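2 min read

Clevbridge Furniture Bank to hand out 500 free tables in July

CLEVBRIDGE – The Clevbridge Furniture Bank will give away 500 tables this July, having run out of places to stack them. The tables come from Bronditz, the office supplier, which is closing its Drandivik showroom after 40 years and would prefer not to pay for storage.
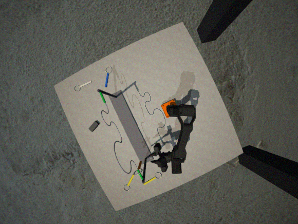
Pickup is at the Hyun Street depot from 4 p.m., one table per household. Delivery costs $64, stairs included, complaints about the stairs also included. Nearly all the tables are level. Residents who get one of the others are advised to fold a napkin.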